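Turnout and Ballot Length in the Drerside Council Election
Student project report, Lummont College, Department of Politics
25 Jun 2020

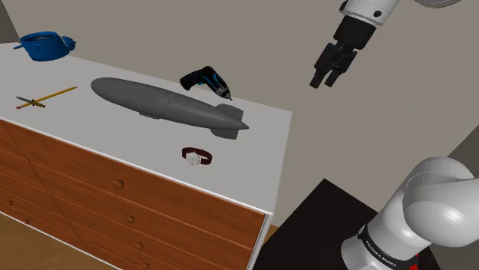
Does a longer ballot reduce the number of votes cast in the races near the bottom?
In the Drerside data, the share of blank entries rose with each race down the page, and the last race had the most.

1. Data

Precinct returns for the November council election were taken from the county's public file. The file covers 1,920 ballots in 4 precincts. Two precincts used the short ballot and two used the long one, which added the water board and the library levy.

2. Method

A race left blank was coded 0 and a marked race was coded 1. Overvotes were dropped. Blank rates were computed by precinct and by position on the page. A mail survey of 600 registered voters, run with the Vahidi questionnaire, asked which races the voter had heard of before election day.

3. Results

Blank rates were lowest for mayor in all precincts. On the long ballot the library levy had a higher blank rate than the water board. Voters in Melon, the northernmost precinct, skipped fewer races than voters in the other long-ballot precinct. Survey replies from Melon also showed wider knowledge of the levy.

4. Limits

Race order was fixed, so position and race type can't be separated. The survey did not record whether a person voted by mail.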